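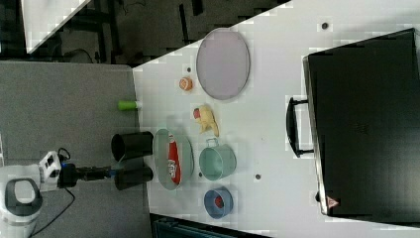 On the Keeping of a Household Pantry

Last updated: May

The present article sets out the arrangements that have been in force in my household with regard to the purchase, storage and use of pantry goods. It replaces the shorter article on the same subject, which dealt only with flour and dried beans and which several readers found incomplete. Readers who wrote to me about the earlier text are thanked for their letters.

The household consists of two adults, namely myself and Ilze Laur, and is located in Drandton, on the upper floor of a building with a narrow staircase and no elevator. These facts have a bearing on everything that follows. Goods must be carried up by hand. The pantry itself is a former coat closet, deep and dark, and items placed at the back were for a long time not seen again until the closet was emptied for painting. On that occasion we recovered four open bags of barley, a jar of capers that neither of us recalled buying, and a quantity of vanilla sugar sufficient for several years of baking.

Following this discovery it was agreed that purchases of dry goods would be suspended until existing stock had been used. The suspension lasted through the winter. Barley was served in soup, in place of rice, and on one occasion as a breakfast dish with stewed apples, which was acceptable. The capers were discarded.

Division of the shelves

The pantry is now divided by use. The top shelf is reserved for items needed less than once a month, including canning jars, the large stockpot and baking supplies for the holidays. The second shelf holds grains, flour and pasta. The third holds canned goods. The fourth, which is at waist height and is the easiest to reach, is given over to oils, vinegars and sauces. Potatoes and onions are kept on the floor in separate crates, at opposite ends.

Some discussion took place as to whether sauces should be assigned the best shelf. Ilze favored grains, on the ground that a meal can be made without mustard and cannot be made without anything to put it on. My own view was that the heavy flour bag is lifted only on baking days, while the vinegar is taken down every evening. The present order was adopted for a trial period and has remained in place.
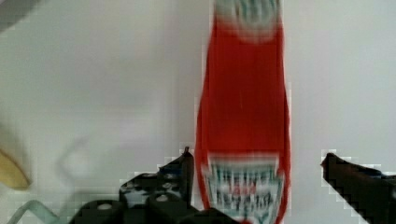
A related matter is the treatment of opened sauces. In the past, each bottle was put wherever there was room, and it was common for a second bottle to be opened while the first was still half full. Under the current practice, an opened bottle is marked with the month of opening on a strip of masking tape and moved to the door of the refrigerator. A replacement may be bought when the opened bottle is nearly finished. It may not be opened before then, including when guests are present.

The instructions printed on the label are followed in all cases. Where a label has come off or can no longer be read, the product is used within the week or thrown out. I am aware that my grandmother kept plum sauce in a cold cellar from one autumn to the next and that the family came to no harm. Her cellar was considerably colder than our closet.

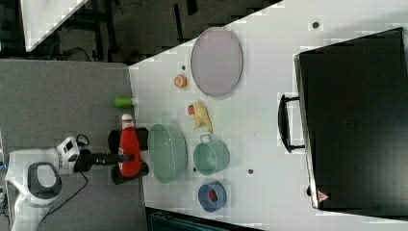 Ketchup bottle with a white cap.

Purchasing

Dry goods are bought on two occasions in the season from Mamska, the wholesale grocer near the rail yard, and everything else is bought weekly from the shop on Vītola. The wholesale trips require a borrowed handcart. The shop requires only a bag. The prices at Mamska are lower for rice, lentils and oats, and are no better than elsewhere for oil, a fact that I established by keeping receipts in an envelope and comparing them at the kitchen table over the course of a rather dull evening.

A spending limit of 40 per week has been set for the shop, excluding coffee. Coffee was excluded at Ilze's request. The limit is exceeded from time to time, most often in the weeks before a birthday, and the excess is noted on the calendar without further action.

Quantities have been revised downward. Rice was formerly bought in the largest sack available, and the last part of each sack was invariably stale or had been spilled. A smaller sack is now bought more often. For lentils, the standing order is a single bag of each color. The red ones are finished first and the green ones last, in every season, and it has been proposed that the green be discontinued. No decision has been made. 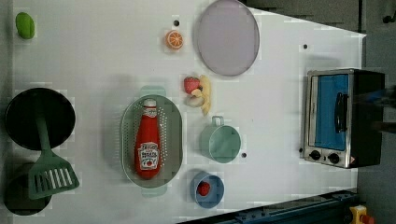

Use of existing goods

One supper in each week is prepared entirely from the pantry, without a visit to the shop. The results vary. The most successful has been a dish of pasta with canned tomatoes, white beans and a spoonful of vinegar, the method for which was supplied by Rūta Rebane, formerly our neighbor in Zuvdale. Her instructions call for 600 grams of tomatoes, drained, and for the beans to be added late, after the heat has been turned down. She also advises against grated cheese. On this last point the household has departed from her instructions.

The least successful was a pudding made from semolina and the aforementioned vanilla sugar. It set firmly and had to be cut with a knife. Half of the vanilla sugar remains on the top shelf.

A list of pantry contents is taped to the inside of the closet door. Items are crossed out in pencil when finished, and the list is rewritten when it can no longer be followed. Both residents are expected to maintain it. Compliance has been good with respect to canned goods and poor with respect to chocolate.

The arrangements for the freezer are under review and will be the subject of a separate article. Correspondence on the storage of onions is welcome, particularly from readers whose closets share a wall with a heating pipe.

Contact | Copyright, all rights reserved | Back to top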